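Fledetti verlagert Greifertests in die Simulation -- Prüffeld arbeitet seit dem Sommer im geänderten Schichtplan

Brastdale, 16. September 2025

Der Handhabungstechnik-Zulieferer Fledetti hat am Standort Brastdale die Erprobung neuer Greifabläufe weitgehend vom Prüffeld in eine Simulationsumgebung verlegt. Betroffen sind die Arbeitsplätze der Abteilung Anwendungsversuch. Nach Angaben des Unternehmens laufen inzwischen etwa 70 Prozent der Versuchsreihen zunächst am Rechner, bevor ein Ablauf an einem physischen Arm freigegeben wird. Stellen wurden nach Unternehmensangaben nicht gestrichen, die Tätigkeitsprofile haben sich jedoch verschoben.

Bisher wurden die Versuche an den Zellen im Erdgeschoss gefahren. Ein Mitarbeiter legte das Prüfteil ein, ein zweiter überwachte den Arm und protokollierte Griffkraft, Anfahrwinkel und Abbrüche. Für eine vollständige Reihe war in der Regel eine ganze Schicht anzusetzen, Umrüstung und Sicherheitsabnahme der Zelle eingeschlossen. Im neuen Verfahren werden Geometrie, Masse und Reibwert des Teils in der Software Dindard angelegt. Der Ablauf wird dort mit variierten Startlagen gerechnet und anschließend von einem Bediener durchgesehen. Abweichungen werden markiert und mit einem Kürzel versehen, das im Schichtbuch wieder auftaucht.

Bewertet werden die Ansichten der Handkameras und eine Ansicht vom Oberkörper des Roboters aus. Die Bediener prüfen unter anderem die Fingerstellung, die Lage des Teils zwischen den Fingern und den Abstand der Arme zu Möbeln und Türen. Die Räume sind Wohn- und Arbeitsräumen nachgebildet, weil die aktuelle Baureihe für Tätigkeiten außerhalb der Fertigung vorgesehen ist.

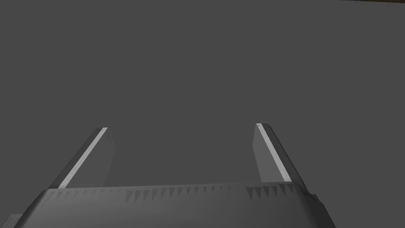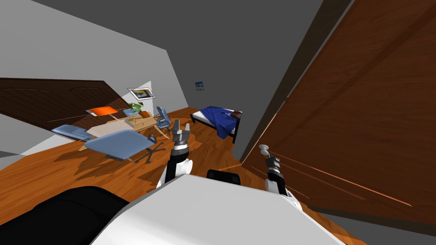
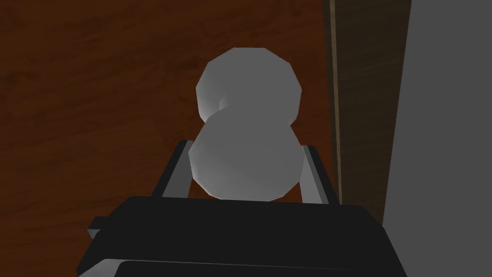
Geänderte Aufgaben im Prüffeld

Mit der Umstellung entfällt für die Beschäftigten ein großer Teil der Einlege- und Rüstarbeit. An ihre Stelle treten das Sichten der Durchläufe, die Pflege der Teilebibliothek und die Zuordnung von Fehlerbildern. 20 Beschäftigte haben dafür eine interne Schulung durchlaufen. Sie umfasste den Umgang mit Koordinatensystemen, das Lesen von Kontaktprotokollen und eine Einführung in die Netzvereinfachung von Prüfkörpern. Letztere ist im Alltag von Bedeutung: Stark facettierte Modelle rechnen schneller, liefern an gekrümmten Flächen aber andere Kontaktpunkte als das reale Teil. Welche Vereinfachung für welche Teilefamilie zulässig ist, legt die Abteilung in einer Tabelle fest, die derzeit noch von Hand gepflegt wird.

Jessie Innes leitet den Anwendungsversuch und hat den Übergang begleitet. »Die körperliche Belastung ist zurückgegangen, die Bildschirmzeit hat deutlich zugenommen. Das muss man beides in die Gefährdungsbeurteilung schreiben«, so Innes. Eine Durchsicht am Stück ist deshalb auf 30 Minuten begrenzt. Danach ist ein Wechsel an eine andere Station vorgesehen, etwa an den Messplatz oder in die Teileausgabe. In den ersten Wochen wurde diese Regel nach Darstellung der Abteilung nicht durchgängig eingehalten, da die Wechsel im alten Schichtplan nicht hinterlegt waren. Der Plan wurde im Juli angepasst.

Als weiterer Punkt wird die Orientierung in den Kameraansichten genannt. Die Perspektive folgt dem jeweiligen Roboterteil und kann gegenüber dem Raum stark geneigt sein. Mehrere Bediener hatten darum gebeten, eine zweite, ausgerichtete Ansicht neben die Originalansicht legen zu können. Die Funktion ist in Dindard vorhanden, war auf den Rechnern im Prüffeld aber zunächst nicht freigeschaltet. Seit dem letzten Softwarestand steht sie an allen Plätzen zur Verfügung -- allerdings mit reduzierter Bildrate.

Freigabe weiterhin an der Zelle

Die abschließende Freigabe eines Ablaufs erfolgt unverändert am physischen Arm. Dafür bleiben 3 Zellen in Betrieb, die übrigen wurden stillgelegt und dienen als Ersatzteilspender. Fledetti begründet das mit Effekten, die das Modell nur eingeschränkt abbildet, darunter Verschleiß der Fingerbeläge, Kabelzug am Handgelenk und Verschmutzung der Führungen. Ein Ablauf, der in der Simulation fehlerfrei durchläuft, gilt intern als »vorgeprüft«. Eine Aussage über die Serientauglichkeit ist damit nicht verbunden.

Der Betriebsrat hat der Umstellung unter Auflagen zugestimmt. Die Durchsichtprotokolle enthalten Zeitstempel und ließen sich grundsätzlich auf einzelne Personen zurückführen. Vereinbart wurde, dass sie nur auf Schichtebene ausgewertet und nach Abschluss der jeweiligen Reihe anonymisiert werden. Offen ist die Eingruppierung. Die bisherige Tätigkeitsbeschreibung »Versuchshelfer« deckt die Arbeit am Modell nach Auffassung des Betriebsrats nicht mehr ab, die Personalabteilung will vor einer Neubewertung einen längeren Zeitraum betrachten. Bis dahin wird eine monatliche Zulage gezahlt, über deren Höhe keine Angaben gemacht wurden.

Die technische Anbindung der Teilebibliothek an das Warenwirtschaftssystem hat der Dienstleister Chauhan übernommen. Sie soll die bisher doppelte Erfassung von Stammdaten ersetzen. Der Probebetrieb ist für Dezember angesetzt. Bis zur Abnahme werden Massen und Reibwerte weiterhin aus dem Messprotokoll übertragen und von einer zweiten Person gegengezeichnet.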